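Opinião

O que um dia aberto devia mostrar

Hina Mohmand

14/02/2019

Fui ao dia aberto da Sustis com uma pergunta simples: quanto falta para um robô levantar a mesa numa casa normal. Voltei sem a resposta, e acho que isso diz alguma coisa sobre a forma como estas visitas são organizadas.

A Sustis ocupa dois pisos de um edifício em Stinddale. Inscreveram-se 507 pessoas e entrámos em grupos de 33. O nosso grupo foi recebido por Mark Anthony Maglaya, que dirige a equipa do Tumirach, o programa de tarefas domésticas da empresa. A primeira meia hora foi passada diante de um ecrã, a ver o robô trabalhar em simulação. Só depois descemos ao piso de baixo, onde estava a máquina real, desligada, atrás de uma fita.

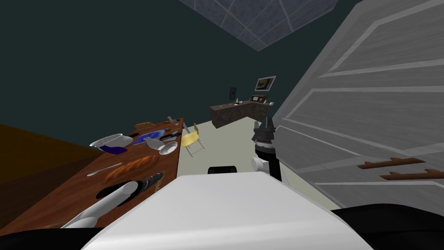 Tempo de leitura: 3 min

A simulação é um trabalho sério e não tenho nada contra ela. A sala de jantar virtual tem uma mesa comprida de madeira, cheia de loiça e comida: um pão, uma colher, uma garrafa escura deitada, uma tigela branca tombada, com o interior entre o azul e o roxo. Vê-se tudo a partir do corpo do robô, com a sala inclinada e os dois braços à vista. Maglaya explicou que a equipa muda a disposição dos objetos de ensaio para ensaio e que nessa semana tinham corrido 1.866 ensaios. Numa cozinha verdadeira, disse ele, alguém teria de voltar a pôr a mesa de cada vez.

O argumento é bom. Um prato virtual não se parte e uma noite de computador custa menos do que um mês de técnicos a apanhar cacos. Também me parece correto que se treine com mesas desarrumadas. As mesas das pessoas são assim depois do jantar, e um robô que só funcione com tudo alinhado não serve a ninguém.

O meu problema começa na passagem do ecrã para o público. Quando alguém do grupo perguntou quantos daqueles ensaios tinham sido repetidos com a máquina real, a resposta foi que os dados estavam a ser tratados. Perguntei se podíamos ver uma única tentativa, mesmo falhada. Não estava previsto no programa da visita.

Percebo a cautela. Em junho estive numa demonstração da Abbasi em que o robô deixou cair um copo à frente de toda a gente e ficou parado até um técnico carregar num botão. Foi embaraçoso para a empresa. Para mim foi a parte mais útil da tarde: fiquei a saber que a máquina não percebia que tinha largado o copo e que precisava de uma pessoa por perto. São duas informações que interessam a quem um dia a queira pôr em casa de um familiar idoso.

Uma empresa que convida o público tem o direito de escolher o que mostra. Mas a Sustis recebe apoio municipal e apresenta o Tumirach como resposta à falta de pessoal no apoio domiciliário. Nessas condições, pedir a taxa de sucesso com objetos reais é o mínimo. Se for baixa, que seja baixa. O projeto é recente e ninguém sensato espera outra coisa.

Há ainda a questão da linguagem. Durante a visita ouvi várias vezes que o robô «já sabe» levantar uma mesa. Duas pessoas ao meu lado saíram convencidas de que o produto estaria à venda em breve. Bastava dizer «em simulação» no fim da frase.

Proponho uma regra para as próximas edições: por cada tarefa mostrada no ecrã, uma tentativa ao vivo, com o resultado que calhar, e uma folha à saída com os números dos dois lados. Enviei a sugestão à Sustis. Maglaya respondeu-me que vai levá-la à equipa antes de marcarem a nova data.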